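Review: Lekine two-finger gripper kit, fitted to a home-built arm

Posted in Workshop Reviews by Refugio Sandoval

I've had the Lekine gripper kit on my arm since June, which is long enough to have an opinion. The arm is a six-joint build from the Clultik plans, printed in grey PETG at our shared workshop and finished at home on the kitchen counter. The gripper that comes with the plans is fine for foam blocks and not much else. I wanted something that could set a table.

The Lekine arrives as a flat box of parts with one motor, one driver board, two finger linkages and a bag of fasteners. There are 20 screws in the bag and I used all of them. The instructions are a folded sheet in small type. They are accurate, but step 4 assumes you have already pressed the bearings into the linkages, and the bearings aren't mentioned until the back of the sheet. Read both sides first.

Assembly took me an evening. The motor bracket lined up with the Clultik wrist plate without any filing, which I did not expect from two makers who have nothing to do with each other. The cable is too short if your controller sits behind the base like mine does. I spliced in an extension and have had no trouble from it.

Setup and first jobs

Calibration is done by closing the fingers on nothing, then on a spacer you supply yourself. I used a bit of dowel. The software asks for the width in millimetres and does the rest. It forgets the setting if power drops partway through, so don't do it on a loose plug.

My test job is a plain one: a plate on a serving tray, mugs on or beside a mug tree, and some cutlery to lay out. It's the stuff that was in the cupboard, and it covers a fair range of shapes.

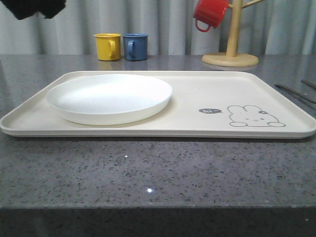 Geeta Mishra wrote in after I posted my early notes to say that her Lekine handled mugs well from the first day but kept losing plates, and that she had ended up lowering the closing speed to about half before it would hold a rim without skidding. I tried the same on mine and got the same result. The default speed is too quick for anything glazed. The setting is under Motion, then Close, and it should have been lower out of the box.

Once it was slowed down, mugs were easy. The fingers go through or around a handle without much fuss, and hanging one on a peg works if the arm comes in square. If it comes in a few degrees off, the handle catches the end of the peg and the whole tree tips. A tree with a heavier base would help.

Plates are still the weak point. The finger travel is generous but the tips are blunt, and a low-rimmed plate lying flat gives them very little to get under. I can do it by sliding the plate to the edge of the tray first. That adds a move I would rather not have in the program, and it doubles the time for the job.

Cutlery

I expected cutlery to be hopeless and it was better than the plate. Forks and spoons have a neck that stands a little clear of the counter, and the fingers close on it reliably if they come straight down. Spoons sometimes roll as they lift. Chopsticks have to be picked up as a pair – one at a time, mine dropped them more often than it held them.

Spacing matters more than grip strength. Over one evening I ran 11 attempts at a fork with another piece laid close beside it, and 4 of them brought up both. With a gap wide enough for an open finger on each side, I stopped seeing it. A polished counter doesn't help, as pieces shift when a finger brushes them and the program has no idea they've moved.

The other thing to plan for is the view. If you mount a camera at the wrist, the closed fingers will sit in the lower part of the picture and hide whatever is directly past the tips. I now take the look from further back and do the last stretch blind.

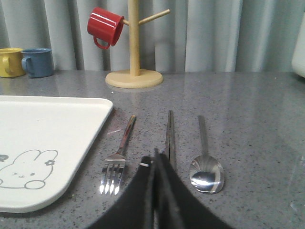 Wear and spares

The motor still sounds the way it did when it was new. One linkage screw worked loose and I put threadlocker on it, then on the rest while I was there. Collex sells a pad set in the same size for less than the Lekine spares, and Afia Dramani at our workshop runs those on hers. She finds them a bit softer. I haven't tried them.

Spares come in packs of 10, which is more than one person needs. See if anyone else at your workshop wants to go halves.

Should you buy it

For a home arm that handles mugs and cutlery, yes. For plates, look at the Sengar three-finger kit, though it costs more and is heavy enough that a printed wrist may sag. I'd mark the Lekine down for the short cable, the default speed and that instruction sheet. I'm keeping it on the arm, and the next job is a new set of narrower tips.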